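Search this site
Search
Enter keywords

Ninddale Neighbors, kitchen news
2020-06-15

The shared kitchen gets a proper sort-out

If you've been in to make a sandwich lately, you already know the news: the big kitchen tidy has started! We've been talking about it since February, when three people bought mustard in the same week, and it's finally happening. Fridge first, then the counter, then everything that has drifted into the corners. 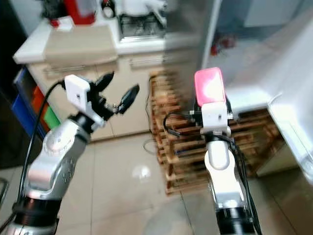
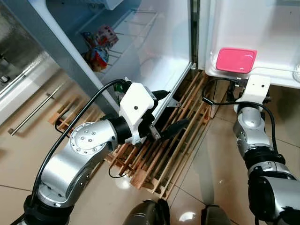
What goes in the fridge door

The door is for small packets and boxes that stand up by themselves in the wire rack. Please keep it to things you'll finish within the week. Milk does better on a shelf, toward the back, where the temperature doesn't jump every time somebody goes looking for a snack (I'm as guilty as anyone, and I've moved mine).

The main compartment is where I'm really excited. We've given each household its own stretch of shelf, and the middle shelf belongs to all of us. Anything you put on the middle shelf is up for grabs, so if you've got half a melon or a pot of rice you won't get through, that's the spot. I ate a very good bowl of somebody's lentils from there on the first night. Whoever you are, I'd love the recipe, and I'd like to know what the sour thing in it was. Tamarind? Dried lime?

Lids, lids, lids

We went through the plastic tubs and found 31 lids with no bottoms. Thirty-one! They're in a bag by the hall mirror, and you're welcome to go digging for yours until the end of the month. After that they go to the art room, where they make excellent paint palettes.

For anything new going in the fridge, put a strip of masking tape on the lid with your name and the day you cooked it. Tape and a marker live in the drawer nearest the fridge. Put the tape on while the tub is at room temperature; it peels right off a cold lid.

Colored bins

Colored bins are such a cheerful way to sort a kitchen, and we've settled on what each color is for:

Blue: dish towels and cloths, clean ones only
Orange: snacks and packets to share
Green: odds and ends waiting for an owner

Used towels go straight into the laundry bag on the back of the door. If you drape one over the counter edge to dry, come back for it before bed and we'll all stay friends.

Amr Benjelloun went through the green bin with me and we matched up a surprising amount of it, including the good can opener, which had been missing so long that we'd bought another. So now we have 2 can openers. Left-handed cooks, try the older one, it's a dream.

The dish rack

Still the busiest spot in the building. Please put away what's there before you add more, even if it isn't yours. Bowls go in the lower cabinet, mugs above. Big pans get dried by hand and hung up, and they really do take only a minute.

And the slats

A few of you have asked about the wooden slatted rack. I love it! The light-brown strips warm up the whole kitchen, and I'd much rather look at wood than at another wire shelf. Wipe it down with a barely damp cloth and go along the strips, or you'll leave fluff in every gap. A soft paintbrush is even better for the crumbs. The Rusu family have been using an old pastry brush on theirs for years and it looks as good as new.

Please leave the floor beside it clear of shopping bags. With those pale tiles it's easy to sweep right up to the bottom strip, and a clear floor makes Saturday-style mopping possible any day you feel like it.

Still to do

The spice shelf is next, and it's a big one. Bring down anything you've been keeping upstairs and we'll pool the duplicates. We could also use:

2 airtight jars, large enough for a full bag of flour
a crock or tall pot for the wooden spoons
hooks, any size

The hardware store on Vandulden Street has hooks by the handful if you're passing, and the kitchen fund will pay you back. Leave the receipt in the envelope inside the spice cupboard with your name on it.

Recipe swaps are going on the corkboard, so pin yours up, messy handwriting and all. Clenent House next door has asked to join in, and they've promised us their plum cake. The kitchen phone extension is 3257 if you want to know whether there's any left before you come down.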